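Home | Tickets | Knowledge Base | Log out

Print this page | E-mail this page

Ticket: Booking calendar moves everything by one hour, but only sometimes
Product: Posik Calendar, hosted plan
Opened by: Kyung-hwa Ma, Ridgeway Community Hall
Assigned to: Tena support desk, Onolbridge office
Status: Closed (see last entry)
Opened: August 8, 2021

Customer, first message

Our hall calendar is putting some bookings an hour late. The choir is booked for 7 pm and the public page says 8 pm. The calendar the choir sees when they log in says 7 pm. The confirmation e-mail says 7 pm as well, so the only people being told 8 are the people who have never been to choir and were thinking of trying it. They have been arriving as the biscuits come out.

I have cleared my cache. I have tried a different browser. I have turned the computer off and on. I mention these so we can skip the first reply.

Support

Thanks for getting in touch. Could you please clear your cache and try a different browser?

Customer

See above.

Support

Apologies, that was the automatic one. I've taken the ticket over. Could you tell me which bookings are affected, and whether they were made one at a time or as repeating bookings?

Customer

Repeating, all of them. One-off bookings are fine. A fortieth birthday went through at the right time and in the right colour. Not every repeating booking is wrong, though. Choir, tai chi and the stamp people are late. Playgroup and the blood pressure clinic are correct. I looked for a pattern and all I came up with was that the wrong ones are groups who complain.

Support

We'll note the theory. Please open Settings, then Organization, then Region, and tell me what's in the Time Zone box.

Customer

Eastern Time. It is greyed out and I can't change it, but it's right, so I don't especially want to.

Support

Good. Now open one of the late bookings, choose Edit Series, and scroll down to More Options. There's a second time zone box in there.

Customer

There is a what?

Found it. Choir says "Atlantic (inherited)". Inherited from whom? We are in Ontario. The closest this hall has come to the Atlantic is a fish supper. Playgroup says Eastern.

Support

That's the culprit. Each series keeps the time zone of the template it was made from. When were the late ones set up?

Customer

In May, when we moved from the paper diary. I used the template called Weekly Evening. For playgroup and the clinic I typed everything in by hand, having not yet noticed there were templates. So the lesson of the software is that I should not have noticed.

Support

Confirmed at our end. The Weekly Evening template shipped with the wrong zone. The logged-in view ignores the series zone and the public page respects it, which explains why your two screens disagree. I've reported that part separately, as they ought to at least be wrong together.

To fix your bookings:

1. Open the series and choose Edit Series, then More Options.
2. Change the zone to Eastern.
3. When asked, choose "Keep displayed time".
4. Save, and reload the public page.

Please don't choose "Adjust times to match" at step 3.

Customer

I did tai chi before reading as far as the end of your message. Tai chi is now at 6 am.
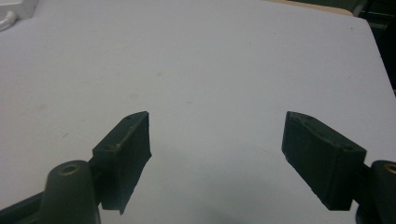

I'd leave it there on principle, but Mrs. next-door would ring me when the cars turned up. Is there an undo?

Support

There's no undo for a series, I'm afraid. Set the start time back by hand, with the zone already on Eastern, and it should hold. 6 am is further off than I'd expect, so would you mind telling me what you clicked?

Customer

"Adjust times to match". Then, as it looked no better, I typed a time in myself, and I may have typed the 6. I would prefer that this not go in the record.

It's back to the proper time now, on both screens. Choir is done too and says 7 pm everywhere. The stamp people I've saved for last because they will have views.

Support

Great. Could you check the printed monthly sheet while you're at it? It draws from a saved copy and can lag behind.

Customer

The sheet was still wrong, so I pressed Rebuild and it corrected itself. It has also moved to landscape and dropped the hall's phone number off the bottom. I put the phone number on in pen.

All the stamp evenings are fixed. They hadn't noticed. They work from a card on the fridge.

Support

Glad to hear it. The template has been corrected for new bookings, and existing series need the steps above. Landscape printing is under Sheet Options, Orientation, and the footer comes back when you change it. May I close the ticket?

Customer

Please do. The footer came back twice, but I can live with two phone numbers.

Closed by support. Resolution: series time zone corrected by customer. Linked to open fault: public and logged-in views disagree on series zone.

Contact Tena Support | Copyright Tena | Back to top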